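Home Notebook Methods Stock room Contact

This site uses cookies to remember your login. Accept / Settings

Notebook, wet bench, April
Entry 97: drift in the pH readings on the Bárány buffer series

Started 8:40. Continuing from the previous entry, where the acetate series came out with a slope I did not believe. The three low points sat on the line and the two high points were both above it by more than the meter's stated repeatability. Béla Szénási ran the same bottles on his own electrode in the afternoon and got the high points back on the line, so the bottles are fine and the fault is on my side: electrode, calibration, or handling.

Electrode history. Glass combination, gel filled, in service since before I took over the bench. Label on the cable gives a start date that has rubbed off. It has been stored in 3 M KCl, but twice this winter I found the cap dry with crystals around the junction. I rinsed it both times and carried on, which I should have written down then and did not.

Calibration check, fresh buffers from unopened bottles, water bath at 25 C:
pH 7.00 buffer: offset +14 mV
pH 4.01 buffer: slope 93.1 percent
pH 10.01 buffer: slope 88.6 percent

The offset is acceptable. The acid-side slope is poor but usable. The basic-side slope is not usable. A two-point calibration on 4 and 7 hides this completely, and a two-point calibration on 4 and 7 is what I had been doing for the whole series. The top two bottles read above 7, outside the calibrated range, and the meter extrapolated from the acid slope. That would push the error in the opposite direction from what I saw, though, so the slope alone does not explain the result. See below on response time.

Response time. Moved the electrode from pH 7 to pH 10 buffer without stirring and logged the display every 10 s. It was still climbing at 300 s. With gentle stirring it settled at 140 s. The "ready" indicator came on at 35 s in both cases. My readings in the last entry were all taken on the ready indicator, and I worked down from the most basic bottle after leaving the probe in the pH 10 check solution. A slow electrode coming down from 10 reads high. This fits the two bad points, and it fits the three low ones being fine, as each of those steps was small.

Cleaning. Followed the Vudiveck sheet, with one change.
1. Rinse with deionized water, blot, do not wipe.
2. 0.1 M HCl, 15 min.
3. Rinse.
4. Pepsin in HCl, 60 min. The sheet gives 30. Went longer on account of the protein work done with this electrode last year.
5. Rinse.
6. Warm 3 M KCl, 40 C, left to cool to room temperature over two hours.

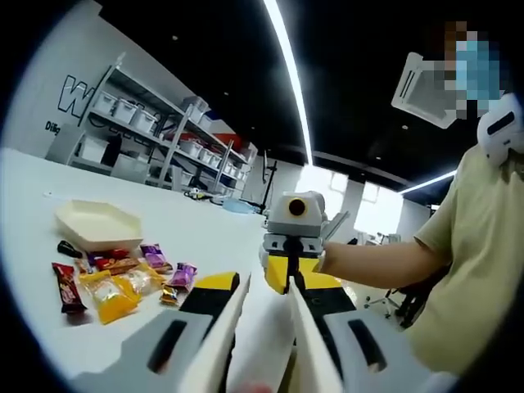

Can the old calibration be corrected after the fact instead of rerunning the series?
The slope error could be corrected from the logged millivolts, but the response-time error can't, as the settling state of each reading was not recorded. The series has to be rerun.

After cleaning, same buffers, same bath:
pH 7.00 buffer: offset +9 mV
pH 4.01 buffer: slope 96.8 percent
pH 10.01 buffer: slope 95.2 percent
Settling from 7 to 10, stirred: 48 s

Better than I expected on the basic side. The junction was probably partly blocked and the glass fouled as well. I can't separate the two from these numbers and do not plan to try. Bereket Sisay thinks the junction was most of it. He had one of the same batch go slow after drying out, and acid alone did nothing for his; it recovered in the warm KCl. He has the log for that one in his own notebook under entry 414 if anyone wants to compare.

Temperature. The bath reads 25.0 on its own display and 24.6 on the glass thermometer. I have used the glass thermometer for everything today. The meter's probe agrees with the glass to 0.1. The bath display is the odd one out and should be relabeled or adjusted. For the acetate buffers the difference is negligible. For the Tris set coming next it is not: Tris moves by close to 0.03 pH per degree, so 0.4 degrees shows up in the second decimal.

Rerun of the acetate series, 2 readings per bottle, low to high, then high to low, stirred, fixed wait of 120 s regardless of the indicator. Three-point calibration before and a single check in pH 7 after. Drift over the run was 0.01. Up and down readings agree within 0.02 for every bottle. The top two points are now on the line and match Béla's values to within 0.02. The raw readings are in the shared folder next to the old file. I have not deleted the old file but have marked it as superseded in the first row.

Changes to the bench procedure, effective now:
- Three-point calibration whenever any sample is expected above 7.
- Write offset and both slopes on the sheet. Below 92 percent on either side, clean before use.
- Fixed wait of 120 s, stirred. Ignore the ready indicator.
- Measure from low to high.
- Pour calibration buffer into a small beaker and discard it after use. The pH 10 bottle takes up CO2 once opened, so write the opening date on it and replace monthly.
- Cap filled with KCl at the end of the day. Check for crystals in the morning and note it if there are any.

Supplies. One unopened bottle of pH 10 left. Pepsin solution used up; the powder is in the Wisley fridge, second shelf, and a new batch needs making before the next cleaning. Spare electrode on order through Kultness. When it arrives, run it side by side with this one on the same buffers before retiring anything.

Open points. I still do not know why the first bottle in the rerun gave 0.02 between the up and down readings when its neighbors gave 0.01 or less. It is within tolerance. It may be carryover from the rinse, as I was using the same wash bottle throughout and it was getting low. Will use a fresh one for Tris.

Bath set to 25.4 on the display overnight to give 25.0 on the glass. Tris bottles are in it, capped. Stopped 17:50.

Contact the bench | Copyright wet bench notebook | Back to top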